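Puver Versiegelung für helle Arbeitsplatten
Artikelgruppe: Oberflächenpflege Küche und Werkraum

Puver ist eine lösemittelfreie Versiegelung auf Wasserbasis für helle, glatte Arbeitsflächen. Sie eignet sich für geölte Hölzer, Naturstein, Terrazzo und zementgebundene Platten. Auf Edelstahl, Glas und Kunststoff haftet sie nicht und sollte dort auch nicht aufgetragen werden.

Nach dem Aushärten bildet Puver einen dünnen, seidenmatten Film. Kaffee, Rotwein und Tomatensaft lassen sich danach mit einem feuchten Tuch abnehmen, sofern sie nicht über Nacht stehen bleiben. Gegen Messerschnitte schützt der Film nicht — ein Schneidbrett ist weiterhin nötig.

Lieferumfang
1 Flasche Puver
1 Auftragspad, waschbar
1 Poliertuch
Anleitung in Deutsch und Spanisch

Vorbereitung
Die Fläche muss sauber, fettfrei und trocken sein. Alte Wachsschichten werden mit dem Grundreiniger Tlapale entfernt. Nach dem Reinigen zweimal mit klarem Wasser nachwischen und die Platte über Nacht trocknen lassen. Bei Naturstein kann die Trocknung länger dauern, besonders an Spülenausschnitten und Stoßkanten. Silikonfugen abkleben. Geölte Hölzer vorher mit feinem Papier in Faserrichtung anschleifen und den Staub absaugen.

Auftrag
Flasche schütteln, eine kleine Menge auf das Pad geben und in geraden Bahnen verteilen. Immer von der Wand zur Vorderkante arbeiten. Nach 60 Minuten ist die erste Schicht grifffest, dann folgt die zweite quer zur ersten. Auf stark saugenden Platten sind 3 Schichten zu empfehlen. Überschuss vor dem Antrocknen abnehmen, sonst bleiben Ränder stehen, die sich nur noch durch Anschleifen beseitigen lassen.

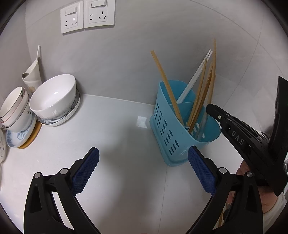
Zwischen den Schichten das Pad mit lauwarmem Wasser auswaschen und gut ausdrücken. Angetrocknetes Material nicht wieder einrühren. Die Verarbeitungstemperatur sollte nicht unter 15 Grad liegen, direkte Sonne auf der Platte ist zu vermeiden.

Belastbarkeit
Leichte Nutzung ist am nächsten Tag möglich. Voll belastbar ist die Oberfläche nach 5 Tagen. Bis dahin kein Wasser stehen lassen und keine Geräte mit Gummifüßen abstellen. Heiße Töpfe gehören auch später auf einen Untersetzer, die Versiegelung ist bis 100 Grad beständig.

Pflege
Für die tägliche Reinigung genügt ein mildes Spülmittel. Scheuermilch, Essigreiniger und Stahlwolle greifen den Film an. Matte Stellen können einzeln nachbehandelt werden, die ganze Platte muss dafür nicht neu versiegelt werden.

Farbwirkung
Puver trocknet farblos auf. Auf sehr hellem Stein kann der Ton etwas wärmer wirken, auf weißen Zementplatten ist der Unterschied gering. Wir raten zu einer Probe an verdeckter Stelle — zum Beispiel hinter dem Herd. Für dunkle Platten führen wir die Variante Peltgate mit stärkerer Farbvertiefung.

Lagerung
Frostfrei und aufrecht lagern. Angebrochene Flaschen innerhalb eines Jahres verbrauchen.

Hersteller: Bestidier
Anwendungsberatung: Iraís Robles, über das Kontaktformular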